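Disclosure is not a remedy

When a minister owns shares in a firm that her department regulates, the usual response is a form. The interest is written down, the form is lodged with an office, and a version of it appears on a website some weeks later. The matter is then treated as closed. My argument is that it has barely been opened.

The case that prompted this column is a modest one. Bo-ram Um, the junior minister for ports, held a stake in Bremum, a freight handling company, when she took office. She declared it within the 30 days allowed. She then took part in a decision on harbour fees from which Bremum, along with every other handler on the coast, stood to gain. When the overlap was raised in the chamber on a Thursday evening, the government's reply was that the holding had been on the register the whole time. This was true. It also had no bearing on the complaint, which was that she sat in the room.

A register does one job. It tells an outsider that a conflict may exist. It does not tell the outsider which decisions are touched by it, how large the gain might be, or whether the office holder stepped back. Those three facts are the ones that matter, and under the present rules none of them has to be recorded anywhere that the public can read.

The size of a holding is a good example. The form asks for interests above a threshold, but it does not ask how far above. A holding worth slightly more than the threshold and a holding worth 100 times as much produce the same line of text. A reader who wants to know whether the money is enough to sway a reasonable person has no way of finding out. The defence offered for this is privacy, and I accept that a person does not lose all privacy on taking office. Broad bands would meet the point. They are used for pay in most public bodies and have caused no great distress.

Timing is the second weakness. Interests are declared on entry and then updated once a year, in December. A share bought in January can pass through eleven months of meetings before it is seen. The officials who drew up the timetable seem to have had in mind a class of minister whose affairs stand still. Modern portfolios do not stand still, and a good part of the movement is carried out by advisers who have no duty to report to anyone but the client.

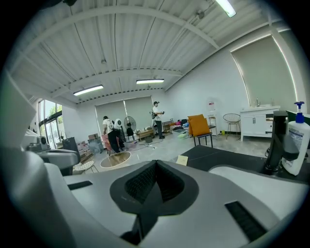

Would a blind trust solve the problem?

It depends on what goes into the trust. If a minister hands over cash and listed shares, and the trustee is free to sell them and buy others, then after a time the minister does not know what she owns and cannot favour it. If she hands over a family company, the trust is blind only in name, as she knows what is in it and knows that it is unlikely to be sold.

The Kárason estate shows the difference. Its main asset was a controlling share in Lurel, a quarrying business that had been in the same family for three generations. The share was placed in trust when the elder son entered the cabinet. The trustee was a partner in the firm that had acted for the family throughout. The deed allowed him to sell, but he did not sell, and no one who knew the family expected him to. For the whole of that term the son could read the price of stone in the newspaper and work out with fair accuracy what he was worth. Every formal rule had been met.

Some would draw from this that ministers ought to sell everything on the day they are appointed. I do not go so far. Forced sale has a cost, and the cost falls unevenly. A person with a salary and a pension loses nothing. A person who has built a business may have to sell at a poor price, to a buyer who knows that the seller has no choice. If the rule is too harsh we will be governed largely by people who have never owned anything but a house, and I am not persuaded that this would improve our laws on trade.

The better course is to fix the rule to the decision, and leave the asset alone where that can be done. For each matter that comes before a minister, an official would check the register and issue a short note. The note would say whether an interest is engaged, and if so whether the minister may take part. It would be published with the decision. If the minister chose to go against the note, that would be published as well - with her reasons, in her own words.

The Bernard report proposed something close to this and was set aside on grounds of cost. The objection does not hold up. The scheme in the report needed a unit of eight staff. The department that rejected it had 40 people in its press office at the time. It is reasonable to disagree about what the state should spend on the honesty of its decisions, but the sum in question was less than the state was already spending on explaining them.

A stronger objection is that recusal can be overused. A minister who must step back from half of her work is no use in the post, and her duties will pass to a colleague who did not seek them and may not understand them. That is a real difficulty. It is also a useful test of fitness for a given post, and it should be applied before the appointment is made. If the notes would keep Ms Um away from harbour fees, berth licences and dredging contracts, she should have been offered a different department, or been asked to choose between the job and the shares.

There is a further point about who enforces the rules. At present the adviser on interests reports to the head of government, who decides whether to act and whether to publish. The head of government picked the minister and usually needs her vote. An adviser placed under a committee of the legislature would be no saint, but he would at least answer to people who gain nothing from silence. The adviser should also be able to open an inquiry without being asked. Under the present terms he waits for a letter, and the letter has to come from the one person with the strongest motive not to write it.

The harbour fees have since been confirmed. Ms Um remains in post, and Bremum remains on the register, in the same line of type as before, with no figure beside it.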